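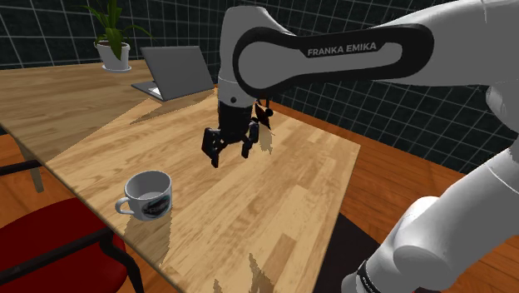
The radiator started at 5 in the morning. It was my first November in the Fesham, a brick building on Lozano Street with a laundry room you wouldn't want to be in after dark, and I was lying on a mattress on the floor because the bed frame hadn't fit up the stairs. Clang, clang, hiss. I remember thinking, well, I signed a lease.

I'd like to say I picked the place carefully. What happened was that I'd looked at apartments in Olden for so many weekends that I'd stopped seeing them, and then I walked into one with a window over the kitchen sink and lost my head completely. The window looks at another building! I didn't care. I had spent years washing dishes with my nose against a cabinet door and I wanted that window so much I forgot to ask about the heat, the closets or the water pressure (bad, two, and fine until somebody upstairs showers).

It's nearly 700 square feet, which sounded like plenty on the listing. Then you learn that a big chunk of it is hallway. My hallway is magnificent. You could bowl in it. The living room, on the other hand, is the kind of room where you choose between a couch and a table, and if you choose both you'd better like walking sideways.

**The table problem**

I chose both. I'm a table person. I grew up in a house where everything happened at the kitchen table, taxes and haircuts included, and I've never gotten the hang of eating off my lap. My sister, who lives on her couch like a cat, thinks this is silly and told me so over the phone while I was crawling around with a tape measure.

So I taped out the floor. If you've never done this, get a roll of painter's tape and go to town, it's the best evening you'll have all month. I taped out a round table, an oval one, a long skinny one against the wall, and a couch in three different places. Then I left it all down and lived with it for a week, stepping around furniture that didn't exist and apologizing to the couch. By the end I knew that 30 inches was as deep as the table could go, and that the round one I'd been mooning over online would have put somebody's chair inside the coat closet. 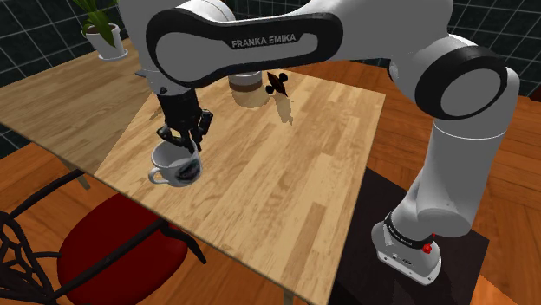 The one I ended up buying came from a guy across the river who was moving in with his girlfriend and wanted 40 dollars and for me to be there before lunch. I was there before breakfast. It rode home with its legs off, under a quilt, in a car I'd borrowed from work, and I took every corner like I was carrying soup. One leg still has a wobble that I've fixed with a folded bus schedule, and I've made my peace with that.

**Asking the person who was there before me**

The smartest thing I did all winter was knock on a door. Jairo Mamani has lived on the third floor of the Fesham longer than anybody, and he has the same layout as mine but flipped, so going into his apartment felt like walking into my own in a mirror. I'd gone up to ask about the radiator. I stayed for two hours.

He'd turned his useless hallway into the best part of the place. One whole side is shallow shelves, just deep enough for a paperback or a can of tomatoes, painted the same color as the wall so they sort of melt away. His good coats hang at the far end behind a curtain. He keeps his couch out in the middle of the living room, with its back to the kitchen, and I would never in a million years have tried that. "You push everything against the walls, you get a waiting room," he told me, and I went downstairs and dragged my couch three feet forward that same night. (Sorry to whoever lives under me.)

He also told me about the radiator. There's a valve, it has to be all the way open or all the way shut, and mine was halfway. That was it. I'd been getting up at 5 for weeks over half a turn of a knob.

I'd been planning to use Plulus, one of those room planning apps where you type in your measurements and slide little sofas around. I did try it. It's fun, and I burned most of a rainy afternoon giving myself a grand piano. But it had no idea that my front door sticks, or that the afternoon sun comes in low and hits you square in the eyes if you sit on the north side of the table. Jairo knew both. Go meet your upstairs neighbor before you buy a rug. 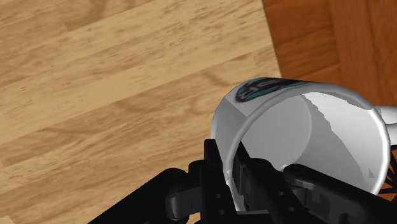

*A white mug on a light wooden tabletop.*

As for the kitchen, I've mostly left it alone. The cabinets are landlord beige and the lease says they stay that way. I did swap the knobs and put the old ones in a labeled bag under the sink for when I move out. I hung a rail for pans, then took it down again when I kept whacking my forehead, and hung it again over the stove where it should have gone to begin with. There's a basil plant in the window. It's the third basil plant.

What I haven't solved is the bed. The frame is still in my sister's garage, and I've gotten quotes to have it cut and bolted back together that cost more than the frame did. So the mattress is on a low platform I made out of shelving boards, and my knees have opinions about it in the morning. I've got my eye on one that comes in pieces in a box. Jairo says he'll help carry it up if I feed him, and we'd have a table to eat at, at least.

My lease is up for renewal in the spring and I've already told them yes.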